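The Prunden Weir

1. The level

The gauge at Prunden read 81 centimetres at noon. The keeper entered the figure in the book, as she had through every June of the Stovelska contract, and hung up her jacket.

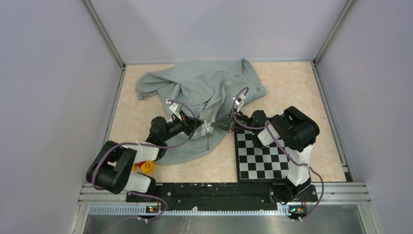

2. The letter

The Godinho office wrote that the gauge had been sold to Trositz for parts, 2,000 dollars, removal complete. She read it twice. Then she walked 200 metres down the bank with a torch and checked the bolts. They were tight.

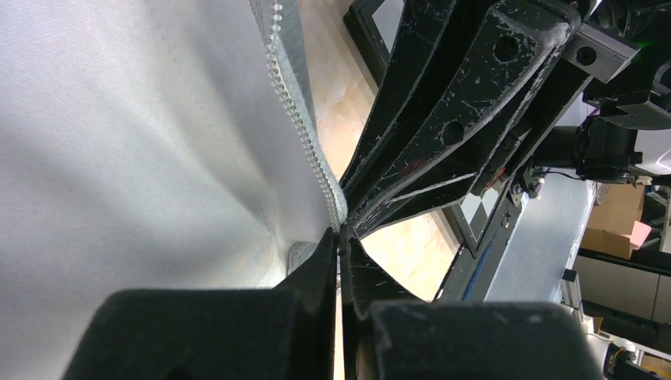
She took a second reading at 2 in the morning. It was still 81. The grey paint on the post had no scratches and the river made its usual noise against it. She wrote the figure down, signed beside it, and under Remarks she put: gauge present. The reply from Godinho asked her which gauge she meant.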